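Household Textiles, Unit 3: Woven Checks and How to Live With Them
Notes by Seraina Hubmann

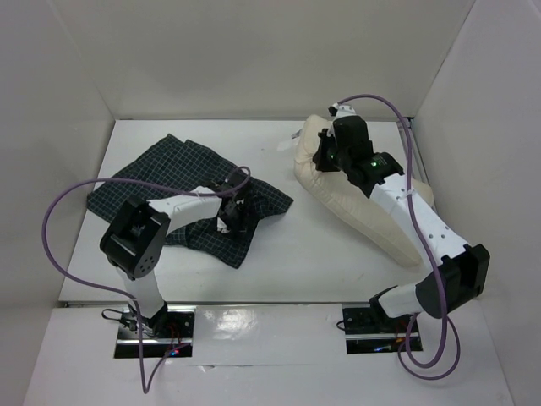

I promised last time that we'd get off fibers and onto patterns, so let's do checks. I love checks. My grandmother's kitchen in Clirnitz had them on every surface that would hold still, and I think that's where this whole unit comes from.

First, some words, as people use them so loosely. A check is any pattern of squares made by lines or bands crossing at right angles. A windowpane check is thin lines, widely spaced, on a plain ground. A graph check is the same idea shrunk down, so it looks like the paper you did math on. Gingham is bands of equal width, usually one color and white, and you get that nice in-between shade where a colored band crosses a white one. Tattersall has thin lines in two alternating colors. Plaid is the big messy family where the bands differ in width and color. If you call something a check and it's really a plaid, I won't take points off. I'll just sigh.

Woven or printed?

Turn the fabric over. If the pattern is just as strong on the back, it's probably woven in, which means the yarns were colored before they went on the loom. If the back is pale and blurry, it was printed. Then pull a thread from a cut edge. In a woven check, a yarn that makes a line will be the line color along its whole length, while a yarn pulled from a print changes color as it goes. (Please pull from the sample scraps and leave the big pieces alone. Last year somebody unpicked a good three inches of my Lüthi tablecloth and I am still finding bits of it.)

Why do we care? Two reasons, mostly. A woven check follows the grain of the cloth, so you can cut along a line and be cutting straight. A printed one may sit crooked, and then you have an awful choice: cut on the grain and have slanting lines, or cut on the lines and have a napkin that twists in the wash. I've done both. I hated both.

The other reason is fading. Prints on a light ground tend to show wear at the folds first, because that's where the surface rubs.

Dark grounds

People are scared of dark household cloth and I wish they weren't. A pale line on a dark ground is very good at hiding tea, and it's surprisingly friendly with cream and off-white things nearby. What it doesn't hide is lint. Wash dark checks inside out, on their own or with other darks, and keep towels far away from them. Cool water, short cycle. For the first wash, throw in a white scrap you don't care about and see what color it comes out. If it's gray or green, give the cloth another wash by itself before it goes anywhere near your shirts.

Vinegar does not "set" modern dyes. I know your aunt says it does. Mine too! It's fine as a rinse for hard water, but it won't stop a loose dye from bleeding.

Matching lines at a seam

We'll practice this in class, and it's fiddly, so read this bit twice. Find the repeat, meaning the distance from one line to the next identical line. Buy at least one extra repeat for every length you need to join. On a small check that's hardly anything, but on a big plaid it adds up — I once paid for a whole extra yard at the Clavitz market and still came up short on the second curtain.

Pin on the lines, not between them. Put a pin through the line on the top layer and check that it comes out on the line underneath. Every single one. Then baste by hand, even if you think you're above basting. The machine will push the top layer along a little faster than you'd like, and up to 3 lines can go out of step on a long seam before you notice.

For cushion covers, I only match the front panel to the zipper edge and let the sides do what they want. Life is short.

For your sample books

Bring 7 swatches, each big enough to show one full repeat. Label each one with the name of the check, woven or printed, and the repeat in inches. Stick them down along the top edge only, so I can lift them and look at the back. The Sirnitz mill outlet sells offcut bags in March, and they're mostly checks, so that's a cheap way to get started.

Reading is chapter 10 in the course pack, plus the two pages on yarn dyeing starting at page 39. Skip the part on loom setup unless you're curious. We'll get to looms in the next unit, when I've got my voice back and the heddles untangled.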